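**October, notebook for the budget comments job. Started 9:40, scans were already on the shared drive.**

Big day! The last batch of Skanholm comment forms is in and we finally have the whole set. 895 forms returned, and 742 of them have something written in the free text box. I had been telling everybody to expect a thin pile of one-word answers, and I was so wrong. People filled the box, turned the form over and kept going on the back. One wrote up the margin and around the corner in green ink.

For whoever picks this up after me: the forms are from the town's consultation on the spending plan, the one with the pay freeze for town employees, the library hours and the merging of the two road depots. The council's own summary only used the tick boxes. We're reading the words.

**Codebook**

Working from version 2 now. Please delete version 1 from your desktops, I found it open on the reading room machine again this morning. Changes:

- "Anti-cuts" is gone as a single code. It was swallowing everything. Split into *defends a service*, *defends the staff*, and *disputes the need for savings*.
- "Pro-cuts" split the same way: *names something to cut*, *savings in general*, *blames past spending*.
- New code *conditional*, for anyone who says yes if or no unless. I love this one. It's already doing more work than any other code on the sheet.
- *Strike* stays as a flag on its own, for or against, and can sit on top of anything.
- *Off topic* stays, but use it less. Potholes are on topic! The depots are in the plan.

Still unsettled: what to do with sarcasm. "Oh yes, let's close the library, who reads" was coded as *names something to cut* by one reader and *defends a service* by the other. Obviously the second, but the rule has to say why. Draft rule: code the position a neighbor would hear if it was read aloud at the counter. Not very scientific but we both got the same answer on every sarcastic form once we tried it.

**Double read**

Pulled 100 forms at random for the double read, shuffled, two readers, no talking. Finished before lunch. I haven't run the agreement scores yet, so no claims, but going through the disagreements by eye they bunch up in a really interesting place. We hardly ever differ on what people want kept. We differ on whether they accept that money has to be saved at all.

And I think that's in the forms as much as in us. Lots of people write something like "I know the town has to balance its books but the crossing guards are on nothing as it is." Is that acceptance? Or is it a polite cough before the real sentence? I read it as acceptance, the other reader mostly read it as the cough. We went back and forth over one form from Imberg for so long that the coffee went cold, and it was the best conversation I've had on this project.

Decision for now: if the "I know" half has a detail in it (a figure, a year, a tax, the pension bill), code the acceptance. If it's bare, don't. Try it on the next box and see.

**Imberg forms**

Imberg is the north end of town, where the smaller depot is. I expected the depot to dominate and it does, but I did not expect how many of the writers who want the depot kept are *also* in favor of the pay freeze. On the tick boxes those people look muddled. On paper they're perfectly clear: keep the place, keep the jobs, hold the pay for a year, look again. Several put it in nearly those words. That's a real position, with an order of priorities in it, and the tick boxes had no way to hold it.

The union branch's leaflet and the council's leaflet both went out in the weeks before the deadline, and both sets of phrases turn up in the boxes. "Fair share" is in both leaflets, which is a pain. I'm logging borrowed phrases in a separate column (col. M) with L for the union leaflet, C for the council one and B for both. Copy the phrase exactly, spelling mistakes too. A borrowed phrase does not make a comment count for less! I know there was some feeling on this at the last catch-up. People borrow words when the words fit. What I want to see is what they add after it.

One form quotes the union leaflet in full and then says "and I still think they're wrong about the strike." Coded *defends the staff*, strike flag against, L in col. M. A beauty.

**Tamura**

Loaded the typed comments into Tamura after lunch to see how its automatic sorting would do against ours. Mixed, and fun. It's good at picking out which service a comment is about. It has no idea about *conditional*, and it treats any comment with the word "strike" in it as hostile, including the ones cheering. Also it put every mention of "the old mill road" under employment. I'm guessing "mill."

Not going to use it for coding. It could be handy for ordering the reading pile, so that all the library comments come together. Reading like with like makes the small differences jump out. The risk is that we get tired of libraries and start skimming, so maybe batches of one topic in the morning and mixed in the afternoon. Try it for a week.

Typing notes, so the typed set stays clean:

- underlining goes in as _word_, capitals stay as capitals
- crossed-out words go in square brackets if you can read them, and people cross out the most revealing things, so do squint
- question marks for anything illegible, no guessing
- form number first, every time, before you type a single word

**Enell comparison**

Enell ran the same sort of consultation the year before and has offered us their comments. Yes please!! Same size of town, same kind of plan, but Enell asked its question the other way around: "What would you protect?" where Skanholm asked "Where should savings be found?" I have wanted a pair like this for ages. My hunch is that the Enell comments will have far fewer of the *disputes the need* kind, simply from the question not poking at it. Writing the hunch down here so I can't pretend later that I thought something else.

Caution to self: the Enell set was typed up by their own office and the crossed-out words are lost. So no comparing on those. Length should be fine to compare.

**To do**

- agreement scores on the double read, per code and not just the overall number
- write the sarcasm rule properly, with three real comments under it
- ask for the blank form from Enell, we only have the wording second hand
- rescan the Imberg forms where the back page is missing
- check whether the form with the green ink is one comment or two, the handwriting changes halfway
- col. M needs a code for phrases out of the local paper, I keep finding them

Stopped at 5:15 with the first Imberg box coded to the end and the second one open. 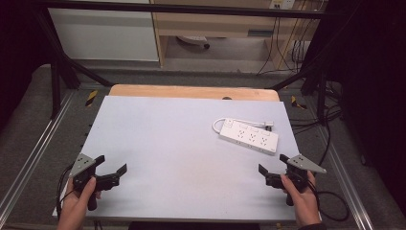 Second box starts at the depot comments, and I peeked at the top few before going home. The very first is a *conditional* with four conditions in it - numbered, by the writer! Starting there tomorrow.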